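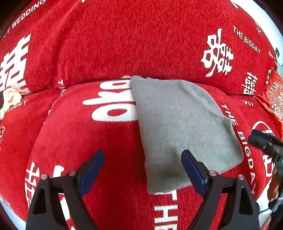
Hand-held gripper over a gray knit on a red printed blanket, with a second gripper at right.

Home Grippers Pads & Spares Kits Planning FAQ Contact

Drustow Hand-Held Grippers: Buying and Budgeting FAQ

Last reviewed 8th January

These are the questions we get most from labs and small teams planning their first order for cloth handling work. Prices are in US dollars and leave out sales tax.

How many grippers should I order?

For folding, spreading and other cloth work, plan on 2 per operator, one for each hand. If your tasks are all pick-and-place with one hand, a single unit per operator is enough. We sell the same unit for left and right, so you don't need to keep track of pairs.

What does a unit cost?

The Dirkon hand-held gripper is $1,159. That covers the body, the finger linkages, one set of pads and the cable. It does not cover a camera, a computer or any recording software. Quotes are held for the rest of the quarter in which they are issued.

Is there a discount for buying two?

No. Discounts start with classroom and lab orders, which are quoted individually. Send us the number of operators and the delivery address and we will reply with a written quote.

Do I need the robot arm before I buy the hand-held units?

No. Many buyers collect demonstrations by hand first and put the arm in the following year's budget. If you already know which arm you will use, tell us before ordering. The finger linkages can be matched to the arm-mounted version, and changing them later means buying a second set.

What should I budget for wear parts?

Pads are the main one. They wear faster on denim, towels and anything with a coarse weave than on fine knits. Under our pad plan you pay by the cycle: a replacement set is sent for every 1,000 open-and-close cycles you log. If your use is light, buy pads as you need them and skip the plan. Pivot screws can be bought one at a time.

Can the grippers handle thin or soft fabric?

Yes, but run a trial with your own material before you commit to a large order. Soft knits bunch when pinched, and plush backgrounds such as fleece blankets can get picked up along with the item on top. Both are worth having in your task set if the finished robot will be working in homes. We lend trial units for two weeks, and you pay shipping both ways.

What else will I need to buy?

Plan for a camera and mount, a computer with enough storage, spare cables, and a stock of cloth items. Buyers tend to forget the last one. Secondhand clothing and bedding are fine. Mix colors, prints and thicknesses, and include some plain items along with patterned ones. Put the cloth on its own budget line, as some finance offices will not let you charge it to equipment.

How much space does one station take?

A bed or a large table is enough for most garment tasks. Leave room for the operator to stand on at least two sides, and route cables away from the work so they don't drag across the cloth.

Who are the Retine and Ñahui kits for?

Retine is our starter kit for one operator: two grippers, a spare set of pads and a carrying case. Ñahui is the same kit with a camera mount added. If you already own mounts, buy Retine.

What is the lead time?

Grippers ship four to six weeks after we receive the purchase order. Our workshop closes for part of August, so orders that must arrive before the fall term should reach us by the end of June.

Can I return a unit?

Unused units can be returned within 30 days, less shipping. Used units are covered for repair for one year. Pads and cables are not returnable once opened.

Do you accept purchase orders?

Yes, from universities and registered companies. Everyone else pays by card or bank transfer before shipping. Please put the quote number on all paperwork.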